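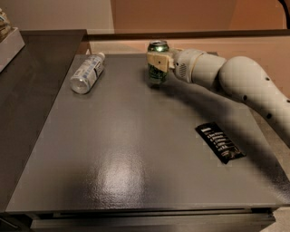 Progress Report to the Hammont Fund: Rules of Practice for Shared-Table Handling Work

Reporting period: second half of the grant, to April
Submitted by: Stoda Handling Laboratory

1. Purpose of the grant

The Hammont Fund awarded Stoda support to write, test and publish a set of working rules for robot arms that handle packaged goods on open tables. The rules are meant for small sites: repair shops, teaching labs, packing rooms and back offices where an arm works within reach of staff and where no full-time safety engineer is employed. The grant covers three products: a written code of practice, a trial record kept under that code, and a short training course for operators.

The code is now in its second draft. The trial record is complete for the first object group and partly complete for the second. The training course has been outlined but not yet taught outside our own laboratory.

2. Work completed in the period

2.1 Second draft of the code

The first draft was circulated to our partner sites, Leltex and Sezer, in the early part of the grant. Both returned written comments. Leltex found the sections on the stop button and on entering the work area clear, and asked for much less text on everything else. Sezer raised a more serious point. Several rules could be followed by an operator who had not looked at the table at all, for instance by signing the start sheet at a desk. We accept this criticism. The second draft requires the start sheet to be completed at the table.

The second draft contains rules under the headings that follow.

Before work. The operator checks that the stop button is within reach, that the speed limit is set to the value on the sheet, and that the table carries only the items listed for the run. Items may be placed upright or lying down, but the sheet must say which. Drink containers are checked for leaks before they are placed.

During work. One person is in charge of the arm at all times and is named on the sheet. No hand enters the area of the table while the arm is powered to move. If an item falls, the operator stops the arm before picking it up. A held item is not taken from the gripper by hand unless the arm has been stopped and the release command given.

After work. The arm is returned to its rest position and the gripper is left empty. Any item that has been dented, crushed or opened is withdrawn and recorded. Spills are wiped up before the next run, even when they are outside the reach of the arm.

Reporting. Any unplanned contact between the arm and a person, the table or an item not chosen for the run is reported the same day. The report is made on a single page and does not ask who was at fault.

2.2 Trial record

The trials use ordinary packaged goods, as these are the items that partner sites expect to handle. The first object group consists of rigid and semi-rigid drink containers. The second consists of flat wrapped goods such as snack bars. A run may combine items from both groups on one table, with a drink can standing and a water bottle or a wrapped item lying flat nearby. Mixed runs take longer to set up but are closer to the conditions reported by Sezer.

The agreed target for the whole grant is 4000 recorded handling attempts. At the close of the period the record holds 1444. The figure is lower than planned. Setup under the second draft takes longer than under the first, and we chose not to count attempts for which the start sheet was incomplete. Those attempts have been kept in a separate file and may be examined by the Fund on request, but they do not form part of the total given here.

Four reports of unplanned contact were filed in the period. None involved a person. In each case the arm touched an item other than the one chosen for the run, and the operator stopped the arm. The reports led us to add a minimum spacing between items to the start sheet. Two of the reports were filed a day late, and the wording of the reporting rule was tightened in response.

2.3 Grip force

The code originally set a single upper limit on grip force for all containers. This was found to be unworkable. A limit low enough to protect a thin-walled can was too low to hold a full bottle securely, and operators were asking for exceptions so often that the limit had lost its meaning. The second draft replaces it with a limit for each type of item, written on the start sheet and confirmed by the operator. Full and empty containers are treated as different items. The table of limits is attached to the draft as an annex and will be revised as the second object group is completed.

3. Matters outstanding

Lighting. Glare on the table surface is not covered by the current draft. Overhead lights can leave a bright patch on a gray worktop, and a raised arm can put part of the same surface in shadow. We propose to add a requirement that the lighting be noted on the start sheet and left unchanged during a run. We do not propose to set a required light level, as the partner sites cannot all meet one.

Cables. Leltex has asked for a rule on the routing of cables near the table. A draft paragraph has been written and is being reviewed by both partners.

Adjacent surfaces. The code speaks of "the table" throughout, but at many sites a second table or counter stands beside it and is used for storage. Whether the item checks should extend to such surfaces is undecided. Sezer favors extending them to any surface the arm can reach. Leltex considers this too heavy a burden for short runs. We expect to settle the question at the next partner meeting.

4. Budget

Spending is within the approved amount. Staff costs are slightly above the plan for the period because of the redrafting described in section 2.1. Travel costs are below it, as the second visit to Sezer was held over. We ask the Fund's permission to move the unspent travel amount to staff costs. No increase in the total award is requested.

5. Plan for the next period

The laboratory will complete the trials for flat wrapped goods and continue mixed runs toward the agreed total. The third draft of the code will be sent to the partners with the proposed text on lighting and cables. The operator course will be taught once at Leltex, using the start sheet in its current form, and the comments of those attending will be included in the next report.

Should the rate of recorded attempts remain below plan at the midpoint of that period, we will write to the Fund with a revised schedule. Copies of the second draft, the annex on grip limits and the blank start sheet are enclosed with this report.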